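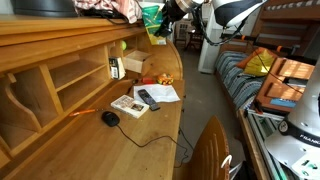 Projeto Zila: relatório da avaria de abril

Quando escrevemos a proposta, imaginávamos que o mais difícil seria ensinar o braço a pegar em coisas finas, e passámos semanas a discutir almofadas, ângulos e força de aperto. Afinal (e dizemo-lo com algum embaraço, porque a professora Reshma Ngubane nos tinha avisado logo no início!) o que nos travou foi a saída dos compartimentos da escrivaninha. Em 447 tentativas registadas, 132 acabaram em paragem de proteção, quase sempre no recuo, com a carta já presa.

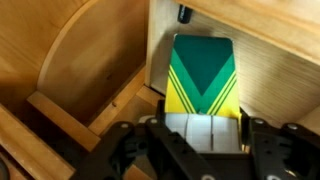 Figura 1. Carta segura entre as almofadas claras da garra, vista pela câmara do punho.

Começámos por culpar a força de aperto. Baixámo-la, voltámos a subi-la, e as paragens continuaram. Só na terça-feira, depois de lermos mais de 1000 linhas do registo do Tenow, o nosso programa de controlo, reparámos que o erro aparecia sempre que o punho rodava antes de a garra estar toda cá fora. O planeador julgava a prateleira de cima mais alta do que ela é, e um dos dedos encostava à madeira.
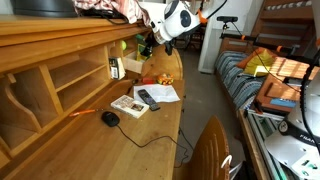
Figura 2. A garra suspensa junto à escrivaninha, com parte da estrutura de suporte à direita.

Voltámos a medir os compartimentos um a um, com régua e muita paciência, e corrigimos o modelo. O recuo passou a fazer-se em linha reta, e a rotação só começa depois de a garra sair por completo. Também deixámos de rearmar o braço à distância: depois de cada paragem, um de nós vai ver se há contacto antes de carregar no botão. Dá trabalho, mas ficámos todos bem mais descansados.

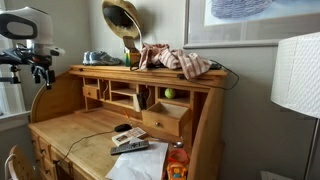
Falta repetir a série completa com o modelo novo e experimentar os compartimentos mais estreitos, que por enquanto deixámos de fora. O ficheiro com as medidas corrigidas está na pasta do grupo, para quem pegar no Zila no próximo semestre.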